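How to Set Up and Teach a Pick-and-Place Routine with the Urier Gripper Kit

7 min read

By Sandrine Tessier

The Urier kit is sold as an add-on for small tabletop arms. You get the gripper, two sets of finger pads, a mounting plate, a cable, and a license for the Wisura teaching software. I bought mine in January and have set it up on two different arms since then. The printed guide covers the bolts and the wiring well enough but says very little about teaching a routine, so most of this page is about that part.

You should already have an arm that moves under its own controller and a computer that can talk to it. If you are starting from a bare arm, get it homed and jogging first and come back.

What you need

The kit itself, with the mounting plate that matches your arm. Urier sells the plates separately if you ordered the wrong one.

A hex key set. The one in the box rounds off quickly.

A flat work surface with a plain covering. I use a gray sheet pulled tight and clipped under the table.

A small block or cube, and a bin to drop it in.

Wisura installed and licensed. The license key is on a card under the foam tray, and it is easy to throw out with the packing.

Step 1: Mount the gripper

Turn the arm off at the wall. Fit the plate to the wrist first, then the gripper to the plate. Start all the screws by hand before tightening any of them. Go around in a cross pattern, a little at a time, until the plate sits flat.

Route the cable along the outside of the arm and leave a loop at the wrist. The loop needs to be big enough that the wrist can turn its full range in both directions. Turn it by hand and check before you put any ties on. I had to cut mine off and start over on the first arm.

Step 2: Choose the finger pads

The kit has smooth pads and lattice pads. The lattice ones have open square holes and give a little when they close on something, so they hold a light object without needing much force. The smooth ones are better for thin parts and anything you have to place accurately. For a first routine with a cube, use the lattice pads.

Each pad slides onto its finger and locks with one screw. Pull on it after tightening. If it moves at all, take it off and seat it again.

Step 3: Connect and set the force

Plug in the gripper, power up the arm, and open Wisura. Go to Devices and click Scan. The gripper should show up in a few seconds. If it doesn't, close any other program that might be using the port and scan again.

Open the Grip tab. Force runs on a scale from 0 to 1000, with no units given anywhere in the software. The default is too strong for soft or hollow things. Set it to 200 to begin with. You can raise it later in small steps if the block slips.

Press Open and Close a few times with nothing between the pads and keep your hands away while you do it. Both directions should be smooth. A clicking noise at the end of travel usually means a pad is seated crooked.

Step 4: Set the table height

Wisura needs to know where the table is before it will let you record anything. Jog the arm down slowly until the bottom of the gripper is just clear of the surface, then press Set Floor. Use the slowest jog speed for this. Don't let it touch. A sheet or mat can catch on the pads and drag, and then every height you save afterward is off.

I leave a gap of 6 mm. The guide suggests less, but a cloth covering never lies perfectly flat, and a ripple is enough to cause trouble. 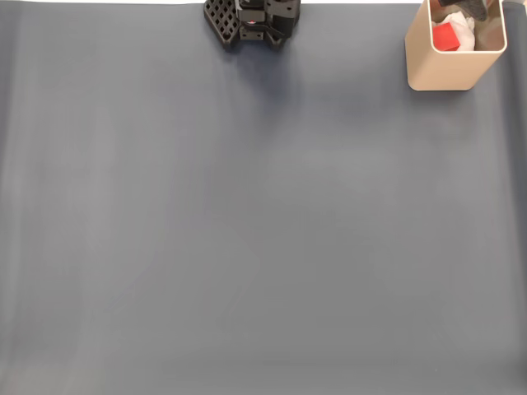
Once the floor is saved, raise the arm and lower it again with the Go to Floor button. It should come back to the same height each time. Try this in the middle of your work area and again near each corner. If one corner is noticeably lower or higher, shim the table or keep your routine out of that corner.

Step 5: Record the routine

A basic routine has these points: a rest position, a point over the block, the grip point, a point over the bin, and the release point. Record them in that order.

Move the arm to the rest position and press Add Point. Rest should be high and well back from the bin. Then move over the block, add a point, lower to it, and add another. Click Close in the action column next to the grip point.

Raise the arm straight up before moving sideways, and save that raised position as well. It is tempting to skip it. Wisura takes the shortest path between points, and the shortest path from the table to a bin goes through the side of the bin.

Move over the bin and add a point. Lower until the block will have only a short drop and add the release point with the action set to Open. Add one more raised point before the arm goes back to rest.

Wadded tissue in the bottom of the bin keeps a hard block from bouncing. It also cuts down on the noise if you are running the routine over and over.

Step 6: Run it slowly, then speed it up

Set the speed slider to its lowest mark and run the whole thing without a block. Keep a hand on the stop button. Watch the cable loop as much as the fingers.

If that goes well, put the block down and run it again at the same speed. Then raise the speed one mark at a time. I stop one mark below the top. At the top mark the arm shakes when it stops over the bin, and the release is less accurate.

Problems I ran into

The block slips on the way up. Raise the force a little. If that doesn't help, the grip point is probably too high and the pads are only catching the top of the block. Edit the grip point down and try again.

Error 3609 when starting a routine. This means a point was recorded below the saved floor. Open the point list, find the one marked in yellow, and record it again. It comes up most often after you reset the floor on a routine you already had.

The gripper drops off the device list. Check the connector at the wrist. It pushes in farther than it looks like it should, and there is a small click when it is fully in.

How it compares

Before this I used the Lecomte two-finger gripper, and I had a Jater on loan for a while. The Lecomte is lighter and its mounting is simpler, but you have to write your own scripts for it. The Jater has a better teaching screen than Wisura and a worse set of pads. If you mostly handle one hard part of a fixed size, either would do the job. The Urier made more sense for me because I change objects often and swapping pads is quick.

Spare lattice pads are sold in pairs. Order a pair with the kit if you plan to run it every day. The edges wear first, and once they are rounded you will find yourself turning the force up to make up for it.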